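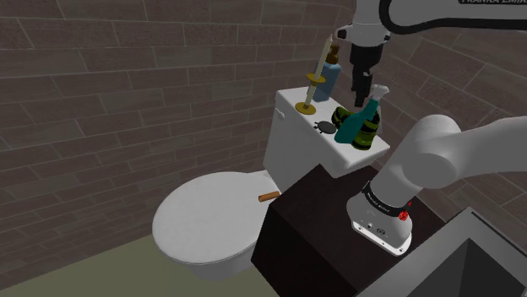 Cleaning company Flodholm will let robot arms take over part of the restroom work at its Karnance site from July, the company told its staff this week. The arms will clear bottles and other small things from toilet tanks and lids before a person comes in to clean.

The work is now being rehearsed in computer simulation, in model bathrooms prepared by the software firm Gosine. Flodholm says nearly 734 practice rounds were made so far.

For the 11 cleaners on the night shift the change is a big one. No job will be cut, according to the company, but three of the cleaners will move to a new position, where they watch the arms from a control desk and go in when an arm stops. They will get paid training and keep their night bonus.

The union branch in Karnance is careful. It welcomes less bending and lifting — back pain is the most common complaint there — but it wants a written promise that the number of rooms per shift will not go up. Talks with Flodholm continue next week.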